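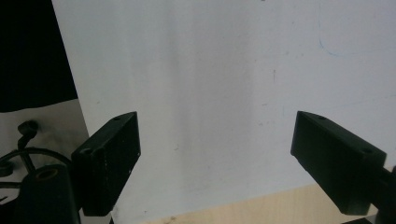 くらしの手入れ班

白い面を拭くということ

白いものは、買った日がいちばん白いです。私はこの国に引っ越してきて、壁も、戸棚の扉も、仕事部屋の板も白い家に住むことになりました。生まれた町のPlenthorpeでは、家の壁はだいたい濃い色の壁紙で、汚れについて考える習慣が私にはありませんでした。母は年に一度、春に窓を拭きましたが、壁を拭いているところを見た記憶がありません。

ですから、今回の特集で「白い面の汚れ」を担当してくださいと言われたとき、少し困りました。日本語では「拭く」「こする」「磨く」「ぬぐう」と動詞がいくつもあって、どれを使うかで力の入れ方が変わります。私は辞書を引きながら掃除を覚えた人間です。そのかわり、ひとつずつ順番に覚えましたので、順番のことなら書けると思います。

まず、見ること

白い面は、正面から見るとたいていきれいに見えます。斜めから見ると違います。小さな灰色の点、短い黒い筋、薄い擦れ。青いペンのあとのような細い曲線が、一本だけ残っていることもあります。私は朝の9時ごろ、窓の光が横から入る時間に見るようにしています。夜に天井の明かりだけで拭くと、翌朝になって同じところをもう一度拭くことになります。

見つけた汚れは、種類で分けます。編集部では3つに分けました。粉やほこりのように上に乗っているもの、インクや油のように薄く張りついているもの、そして傷です。傷は汚れとよく似た顔をしていますが、拭いても取れません。爪の先でそっとなでて、引っかかりがあれば傷と考えます。私は以前、戸棚の扉の傷を一時間こすって、まわりの艶をなくしてしまいました。今でもその扉の前を通ると、つい斜めから見てしまいます。

困るのは、この分け方に入りにくい汚れがあることです。たとえば、茶色い土のような汚れです。濃いところはインクのように張りついて見えますし、外側へ行くほど細かい点になって、ほこりのようにも見えます。

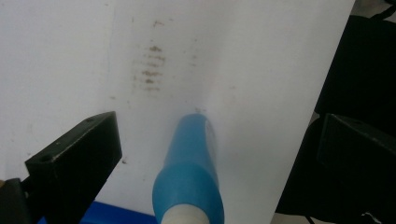 写真提供:Akinola

茶色い汚れは、水から始めないほうがよいと私は習いました。砂のような粒がまじっている場合、濡れた布で押すと粒が布の下で転がり、白い面に細い線をつけてしまうからです。はじめは乾いたやわらかい刷毛で、上から下へ払います。粒が下に落ちますので、床には新聞紙を広げておきます。横に払うと、きれいだったところへ汚れを案内することになります。

払ったあとで、はじめて布を使います。布は綿のもの、古いシャツを切ったもので十分です。ぬるま湯200ミリリットルに、台所用の中性洗剤を2滴。これは私の分量で、もっと濃くする人もいますが、洗剤の跡を消す仕事が増えるので、私は薄いほうが好きです。布はかたく絞ります。「かたく」というのがどのくらいか、最初はわかりませんでした。絞って、もう一度絞って、水が一滴も出なくなったところからさらに一度、と今は考えています。

汚れの中心から外へ広げる拭き方と、外から中心へ寄せる拭き方があります。私は外から中心へ寄せます。まわりの薄い点を先に集めて、濃いところを最後に残します。一回拭いたら布の面をたたみ直して、新しい面を出します。ハンカチくらいの布を四つにたたむと、表と裏で8面使えます。この数え方は、近所の文房具店で買い物をしたときに教わりました。

道具のこと

編集部の棚には、読者の方から薦めていただいた道具が並んでいます。そのうちDresovという刷毛は、毛がやわらかく、長さが不ぞろいです。はじめは作りが雑なのかと思いましたが、使ってみると、凹凸のあるところに長い毛だけが入っていきます。平らな白い板にはもったいないような気もします。私は窓の桟に使っています。

Famicoという白いスポンジも届きました。こちらは小さく切って使うもので、よく落ちます。よく落ちるということは、面もわずかに削れるということですので、艶のある扉やホワイトボードには使わないほうが安心です。艶のない壁なら、目立たない隅で一度ためしてください。ためしたあと、乾くまで待ってから見てください。白い面は濡れているとき、どれも同じ色に見えます。

読者アンケートでは、白い面でいちばん気になる汚れは何ですか、とたずねました。返事は81通いただきました。手あかが多いだろうと予想していましたが、「いつついたかわからない筋」という答えがとても多くて、私は何度もうなずきながら読みました。ある方は、冷蔵庫の横の壁に短い黒い筋があり、引っ越してきた日からずっと気にしている、と書いてくださいました。布でも消しゴムでも変わらず、二年目に小さなカレンダーを掛けたそうです。

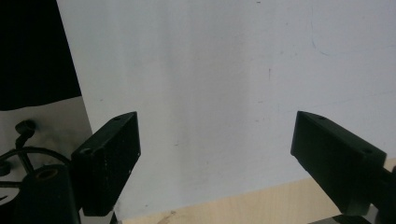

カレンダーを掛けるのは、私はよい方法だと思います。私の仕事部屋の壁にも、消すのをやめた跡がひとつあります。椅子の背がいつも同じ高さに当たってできた跡です。椅子を動かせば新しい跡はつきませんが、机との距離がちょうどよいので、動かしていません。

やめどきについても、少し書いておきたいです。同じ場所を三回拭いて変わらないときは、その日は終わりにします。力を入れると、汚れより先に面のほうが変わります。とくにホワイトボードは、表面の膜がなくなるとインクがしみこみやすくなり、次からはもっと消えにくくなります。乾いたインクの上に新しいペンで書いて、すぐに拭くという方法はよく知られていますが、私は目立たないところで一度だけためしてから使います。

紙の場合は、また別の考え方になります。紙には水を使えません。刷毛で払い、練り消しゴムを軽く押して、持ち上げます。こすらないで、押して、持ち上げる。折り目のあるところは繊維が弱くなっていますので、手前で止めます。茶色い粒が繊維の間に入ってしまったものは、私の腕では取れませんでした。

最後に布を洗います。これを忘れますと、次に使うとき、乾いた粒がまた白い面に戻ってきます。私は布をたらいで振り洗いしてから、ほかの洗濯物とは分けて洗います。刷毛は洗わずに、外で柄をとんとんとたたくだけです。毛を下にして置くと曲がりますので、穴のあるものは紐で吊るします。

2月の乾いた日は、布がよく乾きます。そのかわり、拭いたばかりの面にほこりが寄ってくるのも早いです。私の家では昼前に拭いて、夕方にはもう斜めから見るのをやめています。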